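Archives > Kitchen Garden List > Digest > Melons and squash

Re: saving seed from small melons – am I too late?

Hi all,

Catching up on the digest with my coffee, and this one is right up my alley, so forgive the length! Quoting the part I'm answering:

> I grew Delinora for the first time this year from a swap packet and
> loved it. I have two fruits left on the vine and I'd like to keep
> seed, but I had a different melon growing on the next trellis over.
> Is it worth bothering? Also how do you tell when they're ripe enough
> for seed? Mine never change color. We're up at 2,399 feet and the
> nights are getting cold.

Yes, bother! Seed is free and the worst you get is a surprise next summer. But do find out what your other melon was. If both are watermelons they'll cross like mad, and the bees don't care about your trellis. If one is a true melon (cantaloupe, honeydew, that crowd) and the other is a watermelon, you're fine, they're different species and won't have anything to do with each other. Same goes for cucumbers, whatever your uncle told you.

Now for ripeness. With the little dark green ones I gave up on color years ago. I go by the tendril closest to the stem. When it's brown and crispy all the way back to the vine, I pick one and cut it. If the seeds are still pale and soft, the others stay put another week. For eating I'd pick right then, but for seed I like to leave the fruit a bit past its best and then let it sit on the porch.

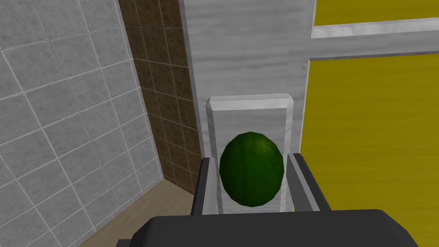

Kitchen Garden List Digest, Vol. 31, Issue 3

I grew mine from a packet I got at the Clallemness swap back in March – the one where it rained into the seed trays and we all stood under the eaves eating someone's rhubarb cake. I started them in paper pots on top of the fridge, which was a mistake, as I forgot they were up there and they got leggy. Planted them out deep and they forgave me. Dark oval fruit with faint darker stripes is what I was after and I got plenty of that, plus one vine that made perfectly round pale things that tasted like wet cardboard. So somebody's bees had been visiting before the packet ever got to me!

For cleaning, I scoop the seeds into a jar with a splash of water and let it sit two days, three if the kitchen is cool. It gets a bit whiffy. Rinse in a sieve, pour off whatever floats, and spread the rest on a plate. Don't use paper towels, you'll be picking fuzz off them until Christmas. I stir mine with a finger whenever I walk by, and after a week or so they snap when you bend them and they can go in an envelope. Write the name on the envelope BEFORE you fill it. I have a drawer full of mysteries.

As for your cold nights, I feel your pain. We moved up from Nundmont, which sits at 700 feet, to our place at 2,142, and I lost every melon that first fall because I kept thinking I had two more weeks. Now I throw an old bedsheet over the vines in the evening and take it off after breakfast. A fruit that's nearly there will finish its seeds indoors too, so if a hard frost is coming, just bring both of them in.
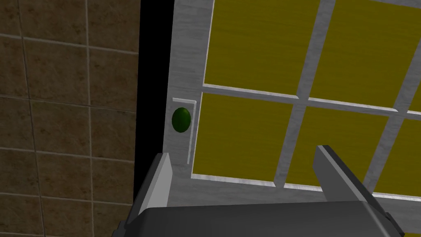 Yellow panes, brown tile.

If anyone wants to read up, the Ní Bhriain booklet on seed keeping is the one I go back to. It's a skinny thing and the cucumber chapter is hard going, but the page on hand pollination is very clear – you tape a female flower shut the evening before it opens, tape a male one too, and introduce them in the morning. I use masking tape and I swear a lot. I get one success out of every few tries, so do more than you think you need.

Oh, and whoever was asking last month about squash bugs under the mulch, I pulled all mine up and put down boards instead. Flip the board in the morning and there they are.

I have spare Delinora seed if anyone wants to trade for a decent bush bean. Write me off list.

Filed under: Melons & Squash | Seed Saving | High & Cold Gardens

Comments

The tendril thing works for my big striped ones too. Wish I'd known before I thumped my way through half the patch.

Can you ferment them longer than three days? I left a jar in the shed and I'm scared to open it.

^ Open it outside! If they've started to sprout, toss them.

I'll trade you a brown pole bean, will that do? No bush beans here this year, rabbits got them.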